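11/6/21

Right, quick one before bed. Moved the blog off Bemov finally. Should have done it in February when they put the price up the first time but I kept putting it off, as you do.

For anyone who missed the last post, Bemov was the cheap hosting I'd been on for 5 years. Fine for most of that. Then the slow pages started, then the emails about "legacy plans", then a bill I had to read twice. So that was that.

Went with Zistitz in the end. Smaller outfit, plain website, someone answered my question the same evening. Also looked at Toro but you have to ring them for a quote and I am not ringing anyone for a quote.

The export was the worst bit. 282 posts, which came out fine, and more than 400 comments, which didn't. All the apostrophes had turned into little strings of rubbish. Spent two evenings on find and replace with a cup of tea going cold. If you commented here years ago and it now looks like you can't spell, sorry, it was me. Or Bemov. Let's say Bemov.

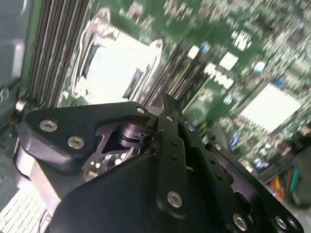 Then the domain. You unlock it at the old place, get a code, paste the code in at the new place and wait. Four days of waiting. I checked it on the bus, I checked it in the queue at the chemist. Nothing nothing nothing and then teh whole thing just worked while I was hanging out washing.

Still to do:
old recipe links, most go nowhere
the search box
email address – the old one bounces, use the form for now

I've also dropped Choo for the newsletter. It kept putting everybody in twice and I felt bad about it every time I pressed send. Will sort something simpler when I've got the energy. If you were signed up you're still on my list, a proper one in a spreadsheet, so no need to do anything.

Costs less than half what I was paying, by the way. Annoyed I didn't do it sooner. Back to allotment stuff next time, the broad beans are comming on well and the slugs have found the lettuces. Let me know in the comments if anything looks broken – assuming the comments work.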